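인덕션 위에서 사각 팬이 인식되지 않고 E2 표시 후 꺼지는 문제
문의 번호 631 / 분류: 주방가전 > 1구 전기레인지 / 상태: 해결됨

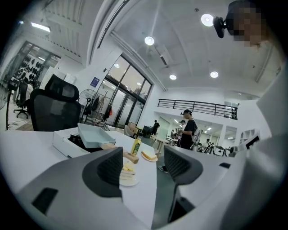
접수 내용

작성일: 2020년 11월 8일
제품: Terkodora 1구 인덕션 (휴대용, 흰색)
구입처: Midar 온라인몰
사용 기간: 4월에 구입, 주 서너 번 사용
사용 용기: Hanrahan 사각 팬, 나무 손잡이

증상은 다음과 같습니다.

전원을 켜고 팬을 올리면 처음에는 정상으로 가열됩니다. 계란말이나 토스트를 하다 보면 중간에 삐 소리가 나면서 표시창에 E2가 뜨고 가열이 멈춥니다. 팬을 들었다가 다시 올리면 다시 켜질 때도 있고 그대로 꺼질 때도 있습니다. 지난주부터는 처음 올렸을 때부터 용기 없음 표시가 뜨는 경우가 생겼습니다.

설명서에는 E2가 "용기 감지 이상 또는 상판 온도 이상"이라고만 적혀 있어서 어느 쪽인지 알 수가 없습니다. 같은 팬을 본가에 있는 Predilport 3단 하이라이트에 올리면 아무 문제 없이 쓸 수 있습니다. 기계 불량이면 교환을 받고 싶습니다.

1차 답변 (고객지원)

문의 주셔서 감사합니다. 하이라이트는 상판 자체가 달궈지는 방식이라 용기 재질을 거의 가리지 않습니다. 인덕션은 용기 바닥에 자성이 있어야 하고 바닥 크기도 일정 이상이어야 합니다. 하이라이트에서 정상이라는 점만으로는 제품과 용기 중 어느 쪽 문제인지 판단하기 어렵습니다.

아래 항목을 확인하신 뒤 결과를 남겨 주십시오.

1. 용기 바닥 한가운데와 네 귀퉁이에 냉장고 자석을 각각 붙여 봅니다.
2. 용기 바닥에서 평평한 부분의 짧은 변 길이를 잽니다. 이 모델의 최소 감지 크기는 12cm입니다.
3. 다른 냄비로 물 1리터를 끓여 같은 표시가 나오는지 봅니다.
4. 제품 뒷면 배기구가 벽이나 다른 물건에 가려져 있지 않은지 봅니다.
5. 멀티탭을 쓰고 계시면 벽 콘센트에 직접 꽂아 봅니다.

점검 전에는 전원을 끄고 플러그를 뺀 뒤 상판이 식을 때까지 기다려 주십시오.

고객 회신

확인한 결과입니다.

1. 가운데는 자석이 붙습니다. 귀퉁이는 네 군데 모두 붙지 않습니다. 바닥을 자세히 보니 가운데에만 동그란 금속판이 들어가 있습니다.
2. 바닥 짧은 변은 13.5cm입니다. 그런데 동그란 판만 재면 지름이 11cm 조금 넘습니다.
3. 스테인리스 냄비로 물을 끓였을 때는 끝까지 정상이었습니다. 끓고 나서 5분 더 켜 놓았는데 E2가 나오지 않았습니다.
4. 뒤쪽 벽과 손가락 두 마디 정도 떨어져 있습니다.
5. 멀티탭을 쓰고 있었습니다. 벽에 직접 꽂고 팬을 올려 봤는데 증상은 똑같습니다.

팬 포장에는 "인덕션 가능"이라고 쓰여 있었습니다. 포장은 버려서 사진은 없습니다.

2차 답변 (고객지원)

자세히 확인해 주셔서 감사합니다. 3번 결과를 보면 코일과 온도 센서는 정상으로 보입니다. 1번과 2번 결과에 따르면 팬의 자성 부분이 최소 감지 크기보다 작습니다.

알루미늄 팬 바닥에 자성판을 덧댄 제품은 팬 전체 크기가 아니라 자성판의 크기를 기준으로 보셔야 합니다. 판 크기가 기준에 조금 못 미치면 정중앙에 놓았을 때는 인식되고 1~2cm만 밀려도 끊깁니다. 손잡이가 길고 무거운 팬은 조리 중에 손잡이 쪽으로 조금씩 밀리기도 합니다. 처음에는 되다가 중간에 멈춘다는 말씀과 맞습니다.

다만 지난주부터 처음부터 인식되지 않는 경우가 생겼다고 하셨으므로 다음 두 가지를 더 확인해 주십시오.

가. 팬을 뒤집어 바닥에 곧은 자를 대고, 가운데가 떠 있는지 봅니다.
나. 상판 가운데에 기름 자국이나 눌어붙은 것이 있는지 봅니다.

고객 회신

가. 자를 대 보니 가운데가 위로 들려 있습니다. 명함을 접어서 넣어 보니 2장 두께가 들어갑니다. 살 때는 이렇지 않았던 것 같은데 재 본 적은 없습니다.
나. 가운데에서 약간 왼쪽에 누런 자국이 있습니다. 젖은 행주로는 안 지워집니다.

뜨거운 팬을 바로 찬물에 담근 적이 여러 번 있습니다. 그것 때문에 휠 수도 있나요?

3차 답변 (고객지원)

네, 가능성이 있습니다. 알루미늄과 자성판은 늘어나고 줄어드는 정도가 서로 다릅니다. 달궈진 상태에서 급히 식히면 바닥이 휘는 경우가 있고, 빈 팬을 높은 단계로 예열해도 같은 일이 생깁니다. 바닥이 들리면 코일과 자성판 사이가 벌어져 감지가 약해집니다. 원래 판이 작은 팬이면 작은 변형에도 인식이 안 될 수 있습니다.

휜 바닥을 두드려서 펴는 것은 권하지 않습니다. 자성판이 들뜨거나 코팅이 상할 수 있습니다.

상판 자국은 다음과 같이 닦아 주십시오.

전원을 뽑고 상판이 완전히 식은 것을 확인합니다.
베이킹소다와 물을 2대 1로 섞어 자국 위에 바르고 10분 둡니다.
물기를 짠 부드러운 천으로 둥글게 문지릅니다. 철수세미와 연마제가 든 세제는 쓰지 마십시오.
마른 천으로 닦고 물기가 마른 다음 전원을 연결합니다.

배기구는 벽에서 10cm 이상 띄워 주십시오. 현재 간격으로도 당장 멈추지는 않겠지만, 긴 시간 조리할 때 내부 온도가 올라가면 별도의 E5 표시가 나올 수 있습니다.

제품 교환에 대해 안내드립니다. 다른 용기에서 정상 동작하는 경우는 제품 불량으로 접수되지 않습니다. 원하시면 제품을 보내 주시는 점검은 가능하며, 보증 기간 안이므로 점검비는 없습니다. 왕복 택배비는 이상이 발견되지 않으면 고객 부담입니다.

고객 회신

점검은 보류하겠습니다. 자국은 두 번 닦으니 거의 없어졌습니다. 닦은 뒤에 사각 팬을 정중앙에 맞춰 올리면 다시 인식은 됩니다. 그런데 불을 6단 이상으로 올리면 몇 분 뒤에 E2가 나옵니다. 4단에서는 계란말이 한 번 할 동안 괜찮았습니다.

궁금한 것이 있습니다. 인덕션용 열전도판(팬 밑에 까는 둥근 철판)을 쓰면 이 팬을 계속 쓸 수 있나요?

4차 답변 (고객지원)

저희 제품에서는 열전도판 사용을 권장하지 않습니다. 판 자체가 뜨거워지고 그 열이 상판에 그대로 전달되어 온도 센서가 먼저 작동합니다. E2 표시가 더 자주 나올 수 있고, 상판 유리에 무리가 갑니다. 열전도판 사용으로 생긴 파손은 보증 대상에서 제외됩니다.

낮은 단계에서만 쓰시거나 용기를 바꾸시는 것이 좋습니다. 새로 고르실 때 보실 것은 다음과 같습니다.

바닥 전체가 자성인지, 가운데만 자성판인지 확인합니다. 매장에서는 자석을 가져가 귀퉁이에 대 보시면 됩니다.
사각 팬은 자성 부분의 짧은 변이 12cm를 넘는 것으로 고릅니다.
바닥 두께가 표시되어 있으면 3mm 이상인 것이 덜 휩니다.
상세 페이지에 "인덕션 가능"이라고만 되어 있고 자성판 크기가 없으면 판매처에 문의하십시오.

고객 회신

통바닥으로 된 사각 팬을 새로 샀습니다. 귀퉁이까지 자석이 붙고 짧은 변은 14cm입니다. 일주일 동안 7단까지 올려서 썼는데 E2는 한 번도 나오지 않았습니다. 한쪽으로 조금 밀어도 꺼지지 않습니다. 원래 쓰던 팬은 본가 하이라이트에서 쓰기로 했습니다.

설명서의 최소 크기 안내에 자성판 기준이라는 말을 넣어 주시면 좋겠습니다. 저는 팬 크기만 보고 맞는다고 생각했습니다.

처리 결과

원인: 용기 바닥 자성판의 크기 부족 및 바닥 변형. 상판 오염이 감지 불량에 영향을 주었을 가능성 있음.
조치: 상판 세척, 배기구 간격 안내, 용기 교체.
제품 교환: 해당 없음.
설명서 문구 수정 요청은 담당 부서에 전달했습니다.

같은 증상으로 문의하실 때는 모델명, 표시 코드, 자석 확인 결과, 바닥의 자성 부분 크기를 함께 적어 주시면 답변이 빨라집니다.

관련 문서
용기를 올리지 않았는데 가열 표시가 꺼지지 않을 때
E5 표시와 냉각팬 청소 방법
상판 유리에 금이 갔을 때 사용 중지 안내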